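This site uses cookies to remember your settings. Accept | Decline

Reading the label before the season: what patients with birch pollen allergy know about raw fruit

Student project report, Dovorlow College of Health Studies
By Sumathi Kurian and Ville Lahtinen
May
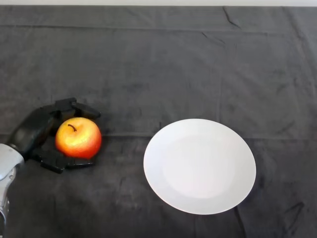 Jenő Farkas wrote to us after the first draft that we should not begin with the immune system at all, and should begin with the itching mouth, as the patients do. He also wrote that many people in his allergy group had stopped eating all fruit, and that no one had told them the cooked fruit is often tolerated. We have changed the order of the report after his letter.

1. Background

Some people who are allergic to birch pollen get itching or a light swelling of the lips and the mouth when they eat certain raw fruits, nuts or vegetables. The name for this is pollen food allergy syndrome, or oral allergy syndrome. The reason is that the antibodies of type IgE, which were made against the main birch pollen protein, also bind to proteins of similar shape in the food. In apple this protein is called Mal d 1. It is easily changed by heat and by the stomach, and so the symptoms stay mostly in the mouth and are often short.

There is another group of plant proteins, the lipid transfer proteins, which are much more stable. Persons allergic to these can have reactions in the whole body, also after cooked food. For this reason a patient should not decide alone which type he has. This point was not clear to us when we started, and our first questionnaire had to be corrected by our supervisor, Magdolna Oláh.

2. Aim

We wanted to learn what adult patients know about cross-reaction, from where they have this knowledge, and which foods they avoid.

3. Method

We prepared a paper questionnaire with 13 questions. It was given out in the waiting room of the Kozma outpatient clinic and at the Monarby health center. In total 200 forms were given out. The clinic in Wastedlow also agreed to take part, but the permission came too late for us. The forms had no names on them. We did not look in the medical records, so the diagnosis is only what the patient reported.

Two questions caused difficulty. Question 4 asked for "stone fruit", and several persons wrote apple and pear as an answer. In question 9 we asked about "cooked or processed" food together, and this was a mistake, as juice pressed from raw fruit is also processed.

4. Results

Most of the patients who returned the form knew that pollen and food can be connected. Fewer could say why. The most usual explanation was pesticide on the peel, and the second was that pollen remains on the fruit after flowering. Peeling was therefore a common habit. It may help a little in some varieties, but it does not remove the protein from the flesh.

Apple, hazelnut and cherry were the foods most often avoided. Carrot and celery were named less, and soy was named by only seven persons. This worried us somewhat, as a large portion of soy drink can give stronger reactions in birch allergic patients.

The main source of knowledge was family, and then the internet. The doctor came third.

5. Discussion

Our sample is small and comes from two places only, and patients who already visit a clinic probably know more than others. We also collected the forms in spring, when the symptoms are strong and people think about them more. In autumn the answers could be different.

We had hoped to compare the patients who receive pollen immunotherapy with those who do not. Ernő Bodnár helped us with the tables, and he advised against this comparison, because the treated group was too small. We agree. In the literature the effect of birch immunotherapy on apple symptoms is also not uniform.

For a next project we suggest a one-page leaflet, tested with patients before printing, and a separate question on soy.

Contact: Student Projects Office, room 7 | © Dovorlow College of Health Studies | Back to top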